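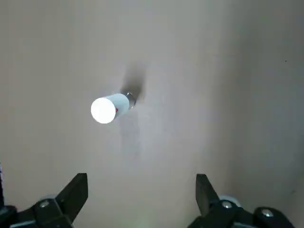 讲稿备注，2022年8月30日版。总时长按四十分钟准备，提问另算。括号里的话是给自己看的，不念。

## 开场

大家好，今天讲一套桌面双臂套件的试用情况。套件叫 Onon，由 Fandix 出售，硬件安装和售后由 Levside 负责。我们试用的是标准配置：两条白色机械臂、两只黑色夹爪、腕部相机、固定机位相机，还有一套采集和回放软件，软件名叫 Pirihi。

先说清楚立场。设备是按试用协议借来的，运费我们自己出，Fandix 没有审过这份讲稿。试用期 19 天，其中头三天用在安装和标定上。

今天想回答的问题是：一个没有专职机器人工程师的小团队，能不能靠这套东西把日常的抓取、摆放数据采下来，采下来的数据能不能用。价格放在后面讲。

（这里停一下，问在场有多少人用过双臂遥操作。如果多数人用过，下一节可以讲快一点。）

## 套件里有什么

到货的时候臂和底座已经装好，夹爪要自己拧。指尖是平的黑色片状件，用螺钉固定在支架上，换起来不难，一把内六角就够。说明书里的拧紧顺序写得比较清楚，照做即可。

线缆是需要提前规划的部分。臂上有绑带，走线跟着臂身，关节处留了弯曲的余量。桌面以下就要靠用户自己理了，套件没有配线槽。我们的建议是下单的时候顺便买线槽和扎带，装完再补很麻烦。

底座附近有绿色指示灯，亮度偏高，绿光会落在桌面上。做颜色识别的团队要留意这一点，后面讲画面质量的时候会再提。

软件方面，Pirihi 的录制界面只有一页：选任务名，选相机，开始，结束，标记成败。字段不能自定义，想加备注只能写在任务名里。这一点我们反馈过，Fandix 的答复是下一个版本处理，预计三月。

## 任务怎么选的

一共排了 12 个任务，都是桌面上的小东西：碗、盘子、杯子、瓶子、玩具食物、布、灯泡。挑选的标准很简单，尺寸在夹爪行程以内，摔了不心疼，形状上有差别。

桌面铺棕色台布。白色物体在棕色底上比较好分，缺点是台布会起皱，皱褶本身有阴影，物体放在皱褶上会歪一点。我们每换一组任务都用手抹平一次，但做不到完全平整。

操作上，一个人遥操作，另一个人摆物体并记录。摆物体的人每次要把手完全撤出工作区再喊开始。这条规定是从第二天起执行的，之前有几段录像里带进了手，后来都删掉了。

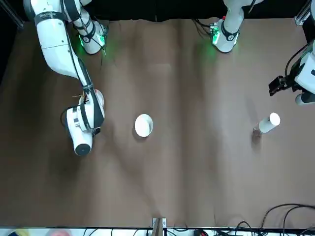

碗类任务是最早稳定下来的。夹碗沿对指尖的角度有要求，角度偏了，碗会在两指之间转。操作员一般练半天能找到手感。圆柱形的东西躺着放时会滚，我们没有加挡块，宁可多试几次。

双臂配合的任务只占一小部分。一条臂在干活时，另一条臂停在旁边待命，位置要设好，否则会挡住固定机位的视线。Pirihi 里可以存停放姿态，存好之后切换任务时一键回位，这个功能用得很多。

## 数据量和返工

试用结束时，录制总数是 2,063 条。其中 600 来条要返工或者作废，原因按多少排列：

- 物体不在相机视野内，或者被臂身遮住
- 操作员中途松开了踏板，录制断成两段
- 任务名选错
- 夹爪碰到台布，把布带皱了

作废比例比我们预想的高。任务名选错这一项完全可以靠软件避免，比如开始录制前弹一次确认。断段的问题和踏板的手感有关，踏板偏轻，脚稍微抬一下就断开。Levside 给换过一个重一点的踏板，换完之后好了很多，建议各位下单时直接要重的那种。

（如果有人问成功率，回答：我们没有训练到可以报成功率的程度，只评估了采集环节。不要现场估数。）

## 画面质量

相机分两类，分开讲。

腕部相机离物体近，细节够用，夹爪的指尖在画面下缘能看到，便于判断对准。弱点是动态范围。遇到自己发光的东西，比如点亮的灯泡，发光的那一头会变成一团白，表面细节基本没有，灯体和金属灯头倒还能看清。自动曝光可以关，关了之后要手动调，每换一个任务都得重新看一遍。

固定机位相机覆盖整个桌面，画面稳定。需要注意的是边缘：旁边的白色边台也会进画面，台上的备用道具和线都看得见。做训练数据的话，要么裁掉，要么把边台清空。我们选择裁掉，因为道具放远了，摆物体的人来回走太费时间。

背景用黑色。臂是白的，轮廓分得开，深色的线缆在黑底上就比较难分。

刚才提到的绿光，在固定机位画面里是底座旁边的一块绿色。物体离底座远的时候没有影响。我们试过贴遮光胶带，有效，但是会把指示灯的状态也盖住，最后没有保留。

## 玩具食物这一组

单独讲这一组，是因为询问的人最多，好几家做餐饮方向的同行都想知道能不能夹串。

串类的难点在签子。夹签子，细，容易打滑；夹食物本体，软硬不一，夹紧了会变形，松了会掉。我们的做法是默认夹本体，签子朝外放。盘子选浅沿的，沿太高指尖下不去。每一次开始前，串在盘里的朝向都要换，偏左、偏右、签子伸出盘沿，都录一些。

碗里有时候搭一件带柄的东西，用来增加干扰。柄越过碗沿的时候，操作员要绕开，录出来的轨迹会长一些，这类数据我们单独打了标签。

道具按种类分盘放在边台上，串一盘，布一盘，其他的放玻璃碗。换任务的时候整盘换，省去挑拣。

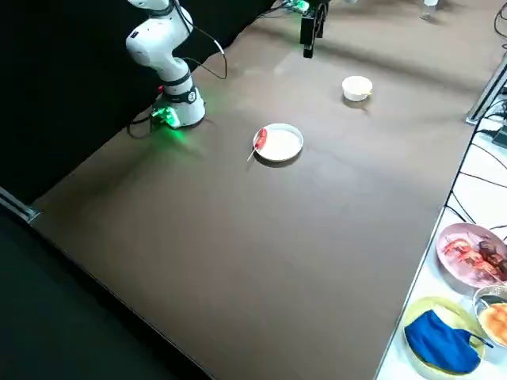
## 服务和响应

Fandix 管销售和软件，Levside 管硬件，出了问题要先自己判断该找谁。我们有一次相机掉线，两边各排查了一轮，最后查出是接口松动，重新插紧就恢复了，前后花了一个下午。希望他们以后能给一个统一的报修入口。

Levside 的上门人员很熟练，标定讲解得细，讲完还留了一份手写的步骤，比正式手册好用。手册的中文版有几处单位没有统一，长度有时用厘米，有时用毫米，照着填参数的时候要当心。

远程支持在工作时间内回复较快，晚上没有人值守。习惯夜里跑采集的团队要把这一点算进去。

## 价格

（具体报价在协议里有保密条款，不上屏幕，不口头说数字。）

可以讲的是构成。硬件一次付清，Pirihi 按年订阅，订阅到期后已经录的数据可以导出，但是不能再录新的。上门安装包含在硬件价里，第二次上门要另外收费。指尖属于耗材，建议首单多备两副。

## 我们的意见

适合的团队：任务以桌面小件为主，有两个人能轮班，能接受字段固定的录制界面。

暂时不适合的团队：需要夹重物的，需要改底层控制的，以及需要整夜无人值守的。

我们自己的决定是续租一个季度，先把返工的那部分补录完，再看三月的软件版本有没有加上自定义字段和录制前确认。如果这两项都有，会考虑购买。

## 提问环节备用

- 能不能换别家的夹爪：机械接口可以转接，Pirihi 里要手动填行程参数，我们没有试过。
- 数据格式：视频和关节数据分开存，用时间戳对齐，导出工具自带。
- 桌子是不是套件里的：不是，自备。桌面要能承受两个底座的重量，后缘要留出走线的位置。
- 培训需要多久：录制操作半天，标定一天，排故障要看个人基础。
- 能不能到现场看：可以，散场后登记，我们按登记顺序安排。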